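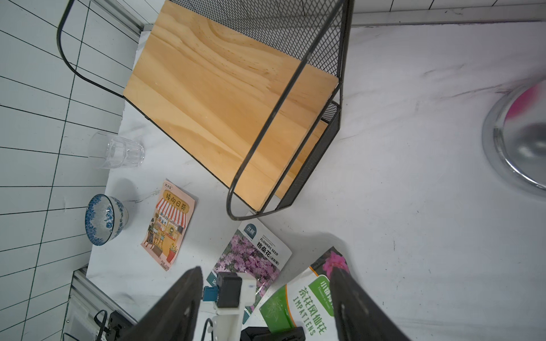
Diary > Garden bits > November

Got home before four and went straight to the seeds, coat still on! I have been wanting to sort them since the clocks changed. Dwarf sunflowers first, obviously. The packet has a tiny shop on it with a red-and-white striped awning and a sunflower in a red pot, and I would move into that shop tomorrow if they'd have me.

Toshiko Yokoyama says I buy seeds for the packets. Well, yes, partly. But I do sow them (most of them), and last year's sunflowers came up so well by the back steps that Osamu Wada asked for some of the heads.

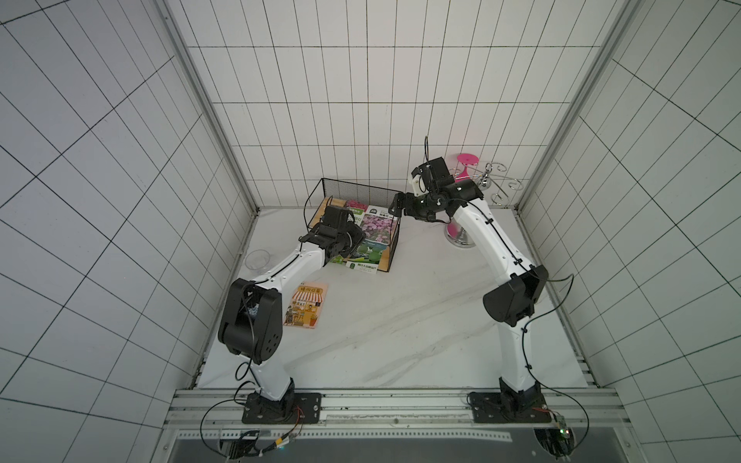 Tirura Allotment Club – Members' Diaries

I like the black mesh and the pale wood together, and I like having packets in a basket where I can flip through them like old records. Seeds in a drawer get forgotten. I found a bag of beans at the back of mine that must be four years old, so those are going in a pot on the windowsill just to see.
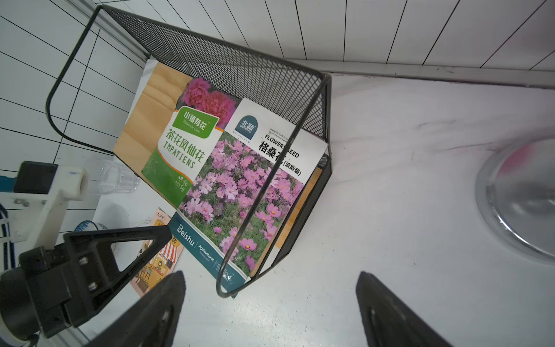 The cosmos is what I'm most excited for. Pink ones, masses of them, all down the fence by the water tank if Tarmo will let me have that strip. Then the impatiens, the ruffly camellia kind, for the shady end where everything else sulks. I've never grown that sort and I keep reading up on it at bedtime.

Plot fees are 25 this year, must remember. Also ask Toshiko for her spare trays and buy labels, the proper ones, not lolly sticks again. Soup for supper, then more lists!

Recent entries
Leaf mold, finally
What the slugs left me
Two kinds of garlic
Tarmo's shed roof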